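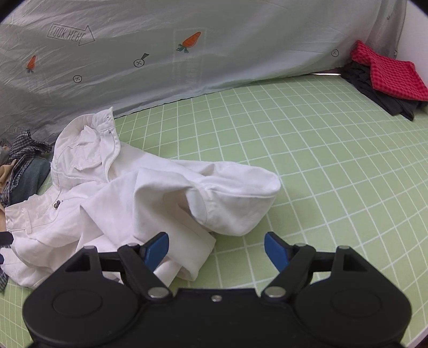
Esben Hjaltadóttir wrote in response to my July post that mending should be judged by the hours it consumes, and that by this measure most household mending cannot be defended. A new pair of summer trousers, the letter continued, costs less than an afternoon of anyone's time. I was asked to respond in full, and I am glad to do so.

The argument rests on an assumption that the afternoon would otherwise have been sold. In my own case it would not. I mend on Saturday mornings between breakfast and the first errand, and no employer has yet expressed an interest in those hours. I keep a written record of the work, begun when I moved to Damodton, and it now contains 484 entries. The greater part are buttons and hems. Zippers account for far fewer, and I have stopped accepting zippers from relatives.

The letter also raised the matter of white clothing, which I had passed over in July. White cotton is held to be unsuitable for repair, on the grounds that every stitch will show. My experience is that the thread is usually at fault. Bright white thread on cloth that has been washed for several summers will stand out, and a slightly duller shade will settle in after two or three launderings. I buy mine at Kragh, the notions shop behind the post office, where the drawers are arranged by shade and the staff will permit a customer to carry a spool to the window.

Pocket linings deserve a separate word. They wear through before the outer cloth does, generally at the lower corner where keys rest. A worn lining may be closed with a plain seam set a little inside the old one, at the loss of a small amount of depth. Where the hole is larger, I replace the lower half with cotton from an old pillowcase. The work takes me 10 minutes if the pocket can be turned fully inside out, and considerably longer if it cannot.

Belt loops should be reattached through every layer of the waistband. I have redone seven of my own that were sewn only to the outer layer, all of them from my first year.

On the question of expense I concede part of the point. The Hokero sewing box I recommended in July has been discontinued, and its replacement is not good value. The needles bend. Readers who wrote to ask about it are advised to purchase needles separately and keep them in any tin with a firm lid.

The mending table at the Vullodis reading room will resume when the building reopens – I have been given no date. Those who left garments there in the spring may write to me at the usual address, stating the color and the nature of the repair.

29 August 2020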